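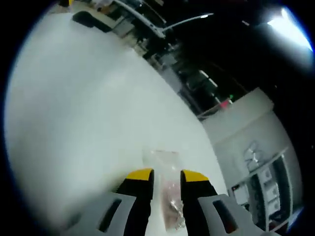 Small clear plastic bag, upright.

List: druko-ledger-users
Subject: Re: Bank reconciliation shows a difference after importing July statement
Date: 16th November

On the reconciliation difference, the message from the Lestodmont office said:

> We run Druko with two bank ledgers, Operating and Payroll.
> The July statement for Operating was imported as CSV, 36 lines.
> All lines are matched, but the reconciliation screen still
> shows a difference of 676.00. The opening balance agrees with
> the paper statement. I deleted the import and ran it again and
> got the same figure. Is this a rounding problem, or do I have
> to post a journal to clear it?

It is not rounding. Do not post a journal. A journal will make the screen read zero for July and put the same amount back as an error in the next month.

The usual cause is a transfer between two of your own bank ledgers that was entered as a payment on one side and a receipt on the other. Druko then holds two vouchers for one movement. The import matches the first one it finds by amount and leaves the second in the book balance with no bank date.

To check:

Open the Operating ledger and set the period to July.
Turn on "Show vouchers without bank date". It is off by default.
Sort by amount and look for 676.00. If there is no single voucher for that amount, look for one of 338.00 on the wrong side. A voucher posted as a debit when it should be a credit shows up at double its value.

If you find a duplicate, open the Payroll ledger and see which voucher carries the bank date there. Keep that one and change its type to Transfer, with Operating as the other account. Cancel the other voucher. Cancel keeps the number in sequence. Delete leaves a gap, and the audit report will list it.

If you find the wrong-side voucher, edit it in place and match it again. The import does not need to be repeated.

Running the import a second time would not have changed anything. Druko compares the date, amount and reference of each line and skips what it already has. Deleting an import removes the bank lines only, and the vouchers stay where they were.

There is one other case. Statements exported from Sandu put bank charges in a separate column, and the default import map ignores that column. With the Eretti map the charges come in as their own lines. You did not say which bank format you use, so please check this if the steps above find nothing.

If the difference is still there, send the list the voucher types and dates on both sides, with account numbers removed. Please also give the Druko version. Before version 4 the bank date filter did not apply to transfers, and the steps are different.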